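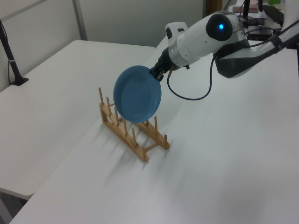
*A round blue plate held over a wooden dish rack, on a white table.*

A dish rack should be judged by its spacing. Most are sold on looks and on how many plates they claim to hold, and the second figure assumes flat plates with thin rims. A plate with a raised rim needs more room between dowels, or it leans on its neighbour and drains badly.

I favour wooden dowels with rounded tops. They guide the plate in and are kinder to glaze than bare wire. Dayana Ponce, who has run the Pimbridge canteen for 3 years, prefers steel because it can be scrubbed harder. I accept the point for 200 covers a day. At home, wood is adequate if the rack is stood on end to dry each night.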